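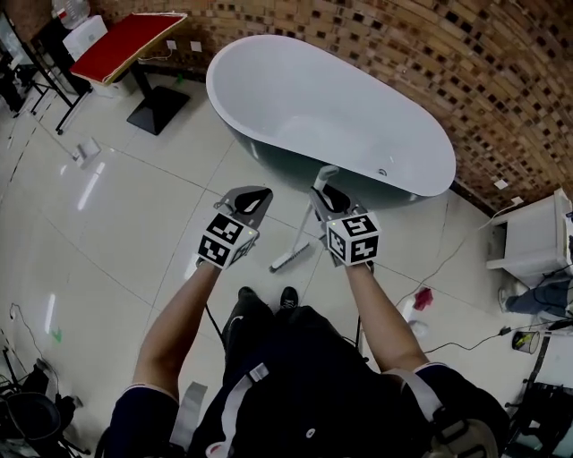 Figure 3. Freestanding tub, glossy tile floor and curved brick wall at the Plademcombe site, with a long-handled brush at floor level.

3.2 Floor cleaning next to freestanding tubs

The second part of the survey dealt with bathrooms in which the tub stands clear of the walls. A built-in tub hides the floor beneath it and leaves one straight joint to clean. A freestanding tub leaves the floor open on all sides, and the strip next to the shell has to be scrubbed by itself. We call this strip the perimeter band and set its width at 16 cm for all sites.

The room at Plademcombe (Figure 3) was chosen for its finishes. The floor is cream-colored tile with a gloss surface, the tub has a white interior and a dark gray outer shell, and the wall behind it is curved brick with recessed units forming a checkered pattern. Residue was scored separately for the tile, the shell and the brick. Recessed brick was scored at the lower lip of each recess, following the procedure of Tse for textured masonry.

Brushing was done with a long-handled brush with a flat head and gray bristles. The flat head keeps full contact with level tile but rides up where the shell curves in toward the floor — the innermost part of the band was therefore logged as a separate zone. Each room received 120 strokes, divided evenly among the zones, and the full procedure was repeated three times. Water was applied to the tile only. No water was used on the wall side of the Plademcombe room, where an outlet is mounted low on the brick.

Scores for the open tile were close to those from the Bollanico site. Scores for the innermost zone were lower in every repeat, and the difference was largest on the side of the tub facing the wall, where the handle could not be held at the same angle. The Clarasari room has a straight wall and is treated in Section 3.3.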